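**Countertop** (also *counter top*, *worktop*, *benchtop*). A flat, raised work surface in a kitchen, bathroom or workshop, usually set on top of base cabinets. Stub article, still being filled in. Sources for the history part are thin.

## Overview

Countertops are made of stone, wood, metal, tile, concrete, laminate or solid plastics. Height is normally set for a standing adult. Depth follows the cabinets, plus a small overhang at the front so drips land on the floor and not on the doors.

Most kitchens mix materials. Wood near the stove is less common, stone near the sink very common. Depends on budget mostly.

## Materials

**Granite.** Hard, heavy, takes a polish. Needs sealing, how often depends on the stone. Dark slabs usually soak up less than pale ones.

**Marble.** Softer. Lemon juice and vinegar leave dull spots (etching). Bakers like it because it stays cool.

**Engineered stone.** Crushed stone bound with resin. No sealing needed, but a hot pan can scorch the resin. Cutting it dry makes silica dust, a serious lung hazard for shop workers.

**Laminate.** Printed paper and resin sheets pressed together, glued to a board. Cheap, light. Weak point is the seam, once water gets in the board swells and theres no real fix.

**Butcher block.** Strips of wood glued side by side or end up. Can be sanded and oiled again many times.

## Stone patterns and flooring

Stone-look surfaces are often paired with a warm wood floor, in built kitchens and in computer-rendered interiors alike. Gray or speckled stone next to orange or brown planks is a safe choice. Very busy stone over very busy grain is usualy avoided.

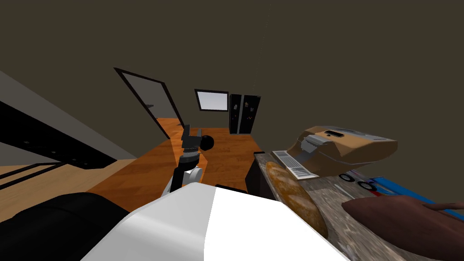

## Installation

Stone tops are measured from a template after the base cabinets are in and level. Sink cutouts done at the shop where possible. Long runs get a seam, ideally away from the sink. Slabs travel upright, never flat, and are bedded on dabs of silicone.

Laminate can be cut on site with a fine-tooth blade. Tape over the cut line helps against chipping.

## Care

- Wipe spills soon, acids first.
- Mild soap and water for nearly everything.
- Trivets under hot pans, on all materials.
- No scouring powder on polished stone.

## See also

- Backsplash
- Kitchen cabinet
- Terrazzo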